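Why is the canteen so loud? A project on echo in big rooms

Project report, second year, Buildings and Environment

I picked this topic in the queue for chips. I was trying to tell my friend Shabani something, he was standing right next to me, and after the third go I gave up and typed it on my phone. The Sokholm canteen seats 80 people and when it's full you can't hear a thing, and I wanted to know why, when the lecture room upstairs holds nearly as many and is perfectly fine.

So that was my question. It grew a bit. By the end I'd been round 11 rooms with a bag of balloons, and I have opinions about ceilings now.

The basic idea

When you clap in a room, the sound reaches your ear straight away, and then it reaches it again and again off the walls, floor and ceiling, each time a bit weaker. If the surfaces are soft, it dies quickly. If they're hard (plaster, glass, metal sheet) it hangs about. The time it takes to drop by 60 decibels is called the reverberation time, and for a room where people have to talk to each other you want it well under a second. A cathedral can be several seconds, which is lovely for a choir and terrible for a sermon.

Two things push the number up: a lot of air, and not much in the room to soak the sound up. There's an old formula by Sabine that puts the two together. You take the volume in cubic metres, multiply by 0.161, and divide by the total absorption. The absorption is the area of each surface times a number between nought and one, which you look up in a table. An open window counts as one, as the sound goes out and never comes back -- I really like that.

What I did

Shabani Nzioka helped me with all the measuring, and he deserves his name in here for the balloon popping alone. We blew each one up to the same size (using a cardboard ring as a gauge), popped it in one corner at head height, and recorded it from the opposite side of the room. The recordings went into a little program called Skesex which the department has on two of its laptops. It draws the sound dying away as a slope, and you read the time off that.

You can't usually catch the full 60 decibel drop, as there's always a fridge or a road somewhere. I measured the first 30 and doubled the time, which the handbook says is normal practice. I left out the very start of each slope, where the pop itself is still going on.

We repeated every room on a different day if we could get in. Some we only managed once. The music practice room was always booked, and when we did get in there was a drum kit in it, and the snare buzzed all the way through every recording. I've kept that room in the table in the appendix but I haven't drawn anything from it.

I also did a short questionnaire, asking people how hard it was to follow a conversation in each place. I got 303 answers, counting each room as its own answer, so that's a good deal fewer people than it sounds! Most came from the canteen, for the obvious reason that people were sitting down with nothing better to do.

What I found

The canteen was bad, as expected. It has a tiled floor, one wall that's all window, and a flat painted ceiling, so there's basically nothing for the sound to sink into except the customers. And people do help, quite a lot. A person in a winter coat is a decent bit of absorption. The trouble is that they also talk, and once it gets noisy everybody talks louder to get over the noise, and up it goes. There's a name for this, the Lombard effect, and you can hear it happen in the canteen any Monday at half past twelve.

The lecture room upstairs has ceiling panels with tiny holes in them and padded seats. It came out best of the lot.

The Nkosi reading room surprised me. It's tall and narrow with bare brick at both ends, and I was sure it would ring like a bell, but it was nearly as good as the lecture room. I think it's the books. Shelves full of books of different depths soak up some of the sound and scatter the rest, and they cover both long walls nearly to the top. I'd have liked to test it empty, but the librarian was not going to move the books for me.

My sums and my measurements didn't always agree. For the ordinary classrooms Sabine's formula was close. For the biggest room, Gerari, it wasn't close at all, and I spent a whole weekend thinking I'd got the volume wrong. I had got the volume slightly wrong, as it happens (I'd used the outside height), but fixing it only made up part of the gap.

I think the rest comes down to the formula expecting the sound to be evenly mixed all through the room, and in a large industrial room with hard stuff overhead and things standing about at table height, it isn't. Sound up in the roof can go back and forth a good while before it comes down to where the softer surfaces are.

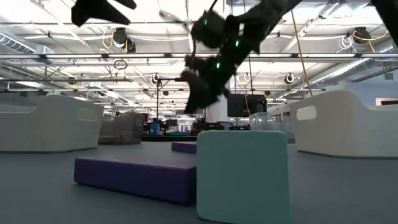
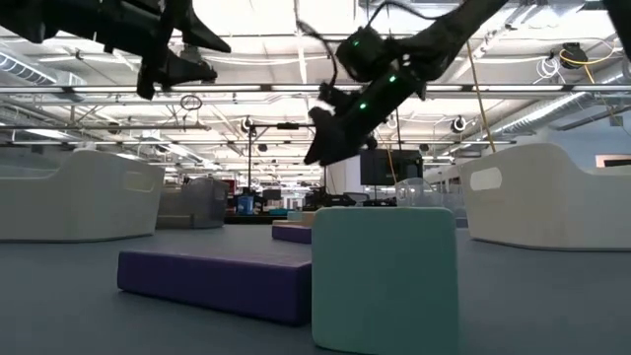 The odd part is that people didn't complain much about Gerari in the questionnaire. By the numbers it should be the worst place to talk, and it was well behind the canteen. My guess is that it's about how many people are in there and how close you stand to whoever you're talking to. If there are only a few of you, the echo is long but it's quiet, and your friend's voice gets to you first.

What I'd change

I'd measure with people in the rooms. Every one of my readings is from an empty seat kind of situation, and the canteen at lunch is a different animal. I'd need a better noise source too, as you can't really go popping balloons over people's soup.

I'd also ask fewer questions. Question four, where people had to rate "clarity", was a waste of time, and half of them asked me what it meant.

As for fixing the canteen, ceiling panels would do most of it. I worked it out with panels over the whole ceiling and the time fell to less than half of what we measured. Curtains on the window wall would do a bit more, though the kitchen manager says they'd smell of chips within a month and she's probably right. I've passed my sums on to her, and the room-by-room readings are in the appendix, with the two dodgy ones marked with a star.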